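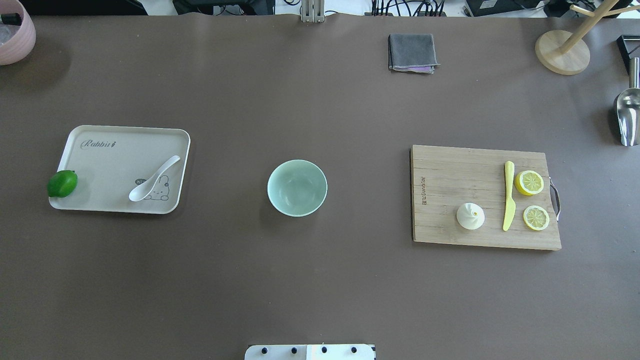

3.2 Materials and table layout

All sessions used a tabletop in a single brownish color so that the items would stand out from it in much the same way for every participant. The items were ordinary kitchen things, and participants were told they could handle any of them. We divided the table into three working zones. The left zone held a shallow tray, the middle zone a single round bowl, and the right zone a cutting board with a metal handle. The zones had no drawn borders. Participants were not told that the zones existed.

The tray zone was the place where things were put down between steps. At the start of a session it held a whole lime and a white spoon. The bowl in the middle began empty and had clear table on both sides of it. The board zone held a yellow plastic knife, two lemon slices and a white citrus juicer with a pointed cone. A folded gray cloth lay toward the back of the table and could be used or ignored.

We chose citrus because the task is familiar to most adults and can be done in several orders. In the earlier Lovine layout, which used bread and spreads, nearly all participants worked in the same order, and this left little to compare. With citrus, a person may move the bowl to the board, carry the juicer to the bowl, or bring the lime across first. Each of these choices changes how much of the table is used later on.

3.3 The tray as a resting place

The tray was of special interest to us. It is a rectangular tray with rounded corners and a low raised rim, and the rim slopes down on the inside to a flat floor. It is light in color, with the word "Rabbit" and a line drawing of a bunny printed on it. An item can sit fully inside the rim or partly over it, and we coded these as separate placements ("in" and "on rim"). The lime was most often involved in the second kind.

Three questions guided the coding of the tray. First, does a participant return an item to the tray after using it, or leave it where it was last used? Second, does the item go back to its first position? Third, when the tray already holds something, is the new item placed beside it or close to a free corner? For the third question the corners were coded from close views, in which the rim gives a clear line between tray and table.
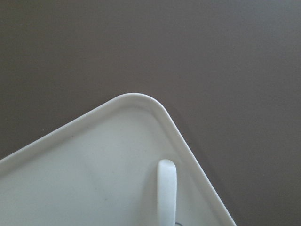

Figure 2. Close view of one rounded tray corner and the table surface beyond it.

A placement was coded as belonging to a corner if the item lay nearer to that corner than to the center of the tray. Where an item lay across the rim, the coder judged which side held the larger part. Spoons gave the most trouble. A spoon can have its bowl near one edge and its handle pointing to another, and the first version of the coding sheet did not say which end to use. From July on, we used the middle of the handle.

3.4 Coding and agreement

The full set contains 466 placements, of which 306 were made in or on the tray. The remainder were made on the board, on the open table or in the bowl. Two coders worked through all of them separately. Harish Goel trained both coders on practice sessions that were not used in the analysis, and he settled the cases on which they differed. Most of these concerned items on the rim. A smaller group concerned the cloth, which some participants unfolded and used as a surface of its own. We had no code for this at first and added one ("on cloth") before the second pass.

Timing was taken from the first touch of an item to its release. An item that was picked up and put back without being used was kept in the set and marked as such. Following the Clalusex scheme, we did not code small pushes or turns unless the item ended up in a different zone.

3.5 Limits of the layout

The layout favors right-handed participants, because the knife and juicer are both on the right. We did not mirror it. The table was also cleaner and less crowded than a kitchen counter in use, and the bowl had more room around it than it would have in most homes. The Mastden layout, described in Section 5, places the same kinds of items closer together and leaves out the tray.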